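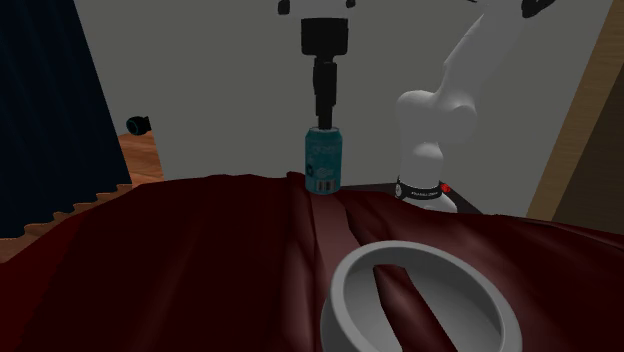
A regular at the Belmonte drop-off point told us last month that she had been rinsing out her cans and jars for years without ever being sure where they went afterward, and that she would gladly walk an extra block if somebody would only tell her. We heard much the same from a good many neighbors over the summer, and we are so pleased to have an answer for her at last.

BELMONTE, 17 October 2022 — Skitadach, the neighborhood recycling cooperative, is opening a second drop-off point on the Orkmont side of the river, in the old feed store next to the bus turnaround. The new spot will take aluminum cans, glass bottles and jars, and clean cardboard, just as the Belmonte one does, and it will be open every morning from 8 until noon, holidays aside.

Folks in Orkmont have been wonderfully patient with us. Many of them have been carrying their bags over the bridge since we started, some on foot and a few with a wagon or a stroller pressed into service, and in September alone our Belmonte crew signed in 2,377 visits, the busiest month we have ever had (the line went clear past the bakery on a couple of mornings, and the bakery was very nice about it!). It was plain that we needed more room, and when the feed store came up for rent we went over to look at it the same afternoon.

The hauling will be handled by Flonus, the family trucking company that already picks up from Belmonte. Cans go to the sorting yard first, where they are baled and sold by weight, and the money comes straight back to the cooperative to pay the rent and the wages of the people at the counter. Glass is stored until there is a full load. Cardboard goes out with the cans, so please flatten your boxes — it really does make the trucks go further.

A few small requests, if you are planning to come by. Give cans a quick rinse and leave them whole if you can, as the yard prefers them uncrushed. Lids should come off the jars. We still can't take paint cans, batteries or light bulbs at either place, though the county collects those twice a year and we keep the leaflet at the counter.

The first 500 households to sign up at Orkmont will get a sturdy cloth bag to carry their empties in. Signing up is free and takes 2 minutes, and members from Belmonte can use their same card on both sides of the river. There will be coffee and cinnamon rolls on opening morning, and everyone is welcome, with or without a bag of cans.

Questions can be left at the Belmonte counter during opening hours, or by phone with the Skitadach office.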